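Clemgate Monthly, February: Drawers, Drawers and More Drawers

The Cuautle project has passed 2,732 recorded demonstrations, and most of them are drawers. Opening them, closing them, opening them a crack and then changing our minds. If you joined Clemgate for the flashy stuff, this may sound like a slow winter, but it has been our favorite stretch of work so far and we've been itching to write it up.

For those who are new to the list, Cuautle is our effort to teach an arm ordinary kitchen jobs by showing it how. One of us does the job with the arm, either by taking hold of it and moving it or by driving it from a controller a few steps away, and the whole thing gets recorded: where every joint was, what the gripper was doing, what the cameras saw. Do that enough times with enough variety and a trained policy can begin to manage the job by itself. The kitchen at Huvavwood is where all of this happens, and it's a real one, with a butcher-block counter, white cabinets, a dishwasher, fruit, candles and the little jars with checkered lids that everybody who visits asks about.

We started out thinking a drawer would be a warm-up. Pull, stop, push, stop. Then we watched our own first recordings and saw how much a person does without thinking. You slow down just before your fingers reach the front. You feel for the moment it starts to give. You let your wrist turn a little when the pull isn't quite straight. None of that was in our written instructions, and all of it matters to the arm!
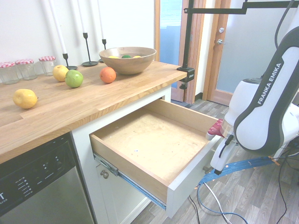
Hand guiding or remote control?

This was the big argument of the month, and a fun one. We have done plenty of both now and we still don't agree with each other, so take what follows as the view of whoever got to the keyboard first.

Hand guiding feels wonderful. The arm goes light, you take it by the wrist, and you can feel the drawer through it. New demonstrators get the hang of it within an afternoon and their pulls look smooth from the very first session. The trouble is that your own arm and shoulder end up in the camera views, and a policy that learns from those views has learned a kitchen with a person leaning into it. When the person goes away, it's looking at something new. We tried standing farther back and reaching in, and got sore backs along with jerky motion.

Remote control keeps you out of the picture, and you see the job more the way the arm will have to see it. The price is feel. With the controller we have, you get no push-back at all, and for the first few sessions people either stop short of the drawer or bump it. There was a good deal of bumping. It gets better, though, and it gets better suddenly: somewhere in the second or third session something clicks and people stop watching their hands.

What we settled on for now is a bit of each. Hand guiding comes first, for practice only, so that everyone knows in their muscles what a good pull is like. Then the controller, for everything we keep. We've been pleased with how much that first half hour of hand guiding helps. Demonstrators who had it needed fewer retakes than those of us who went straight to the controller in the fall, and they complained less too.

Partly open is the hard part

A fully open drawer is a friendly thing. There's lots of front to push against and the direction is obvious. A fully closed one is fine as well, once you know where to take hold. The in-between positions gave us the most grief and, for the same reason, taught us the most.

Our early recordings nearly all began with the drawer shut. So the first policy we trained had a strong opinion about what to do at the start, which was to go to where a shut drawer would be. Leave it open by a couple of fingers' width and it would reach for the wrong spot, close on air, and pull back looking very sure of itself. We laughed, and then we went and recorded 300 new demonstrations that began with the drawer somewhere in between.

We did those in small batches, with the starting position changed before every take. Whoever wasn't driving set the drawer and didn't say where. We also asked people to include a few takes where they missed on purpose, a little to the left or a little high, and then corrected without going back to the beginning. Please do these slowly if you are on the schedule! A correction that happens in a blink is very hard to learn from, and the slow ones have been gold.
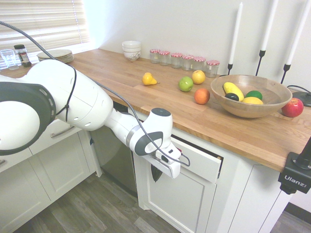 Those correction takes are also the ones people enjoy the most. There's something freeing about being asked to get it wrong. Several of you have told us that it made you better at the straight pulls as well, and looking through the recordings we believe it. Approaches are calmer, and there's much less of that little hover in front of the drawer while the driver makes up their mind.

The counter and everything on it

A question that keeps coming up at open evenings: why all the fruit, if the job is a drawer? We want the arm to cope with a kitchen where things sit around, get moved, and get eaten. So the counter changes between batches. Fruit goes in the wooden bowl, comes out of the bowl, rolls off to wherever it likes. The jars move along the back. The candles go up and down the counter. The drawer job stays the same throughout, and a policy trained on these recordings has a much better chance of working out that a lemon by the edge has nothing to do with it.

We were too tidy about this at first. We had a sheet with set layouts and people followed it beautifully, and the result was a handful of very familiar counters. Now the rule is simply to move a few things before each batch and not think too hard. If you find yourself making a nice arrangement, mess it up a little.

One plea, though: leave the cameras alone while you do it. The clamps on the counter edge are right where a sleeve wants to go, and a nudged camera can cost us a whole batch. If you think you bumped one, say so right away and we'll redo the check. It takes a minute and you will get only thanks.

Sorting through it all

Fekness, our home-grown review tool, got a big update this month and it's a joy. You can now scrub through all camera views together, mark the moment the gripper makes contact, and flag a take as good, usable or out, all from the keyboard. The old version made you open each view by itself, and we lost many evenings to it.

The new contact mark has already paid off. Lining up takes by contact lets you see in seconds which ones had a rushed approach, and it showed us that the takes recorded late in a session were rougher than the early ones. So sessions are shorter now. Stop when you notice you're hurrying, even if the batch isn't done. The drawer will still be there tomorrow.

Reviewing is a great way in if you'd like to help but can't get to Huvavwood. You need a laptop and a quiet hour, and you'll come away with a sharp eye for what makes a demonstration worth keeping. We have some 1,000 takes waiting for a first look, so there's no danger of running out.

How the policy is doing

Better! It opens the drawer from shut reliably enough that we've stopped cheering every time. From partly open it's much improved since the new recordings went in, though it still gets confused when the gap is very small. Closing is the strongest of the lot. It likes closing so much that we once had to take the close takes out of a training run to get it to open anything.

It remains slow, slower than any of us, and we're leaving that be for now. We'd like it to be right before we ask it to be quick.

Coming up

Next on the list is putting something into an open drawer, starting with fruit because it is soft and doesn't mind being dropped (well, mostly). That means grasping and drawer work in one long take, so expect the early ones to be scrappy. We'll run practice slots at Huvavwood on the first two weekends, hand guiding in the morning and controller after lunch. Beginners are very welcome, and it would be lovely to have a few more left-handed demonstrators, as their approaches come in from angles the rest of us never use.

To claim a slot, reply to this newsletter with the mornings or afternoons that suit you. Wear something with snug sleeves, and eat the apples only after the session.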